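Miment Bench Bins and Steel Tray: Review

February 12, 2022 — by the Atallah bench desk
3 min read

The Miment set is sold for small-batch board work: yellow plastic bins with thick rounded walls, plus a shallow stainless steel tray. We have used it since December for sorting and checking round control boards from the Lisencombe refurbishment job. Total throughput so far is 600 boards.

Bin geometry

The walls are low and the floor is flat, so a board goes in and comes out without tilting. Inside corners are rounded and wipe clean with one pass. Stacked boards are a different matter. Upright spade terminals catch on the board above, and we now limit each bin to 2 boards. Small leaded parts go in a separate bin, where the leads can lie loose without hooking a connector.

Bins placed wall to wall stay put on a smooth table. A bin standing alone slides if pushed with the forearm. Rubber feet would fix this.

Tray

The rim is raised and polished. Under overhead light it throws glare, and bare steel makes a poor background for reading silkscreen. We line it with plain white paper, which removes most of the problem and leaves a thin metal border.

Red board in a black bracket; bins and lined tray on the white table. 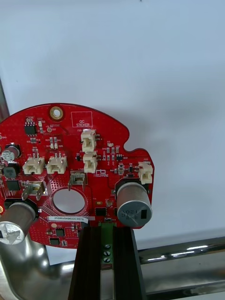
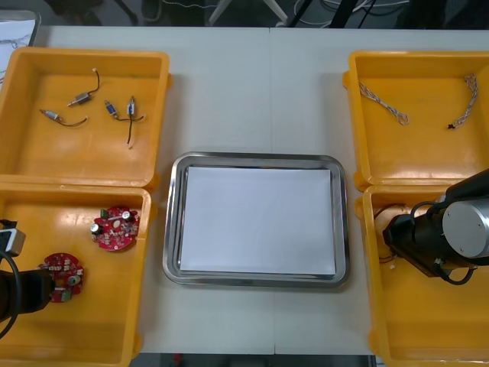 Use with a board holder

The set has no holder. We pair it with a Joltilo upright clamp, bought separately. Holding the board by its lower edge leaves the connectors and their designators (J20 and J22 on this type) readable from the front. Clamp depth matters: parts close to the lower edge need to be checked before the jaw is closed.

Faults

One bin arrived with molding flash along the rim — removed with a deburring blade. The plastic is not marked as static-dissipative, and we treat it as ordinary plastic. Bare boards that need ESD protection should go elsewhere.

Rating: 9 out of 10 for the tray, lower for the bins until the feet are sorted out.

Contact | © 2022 Atallah | Back to top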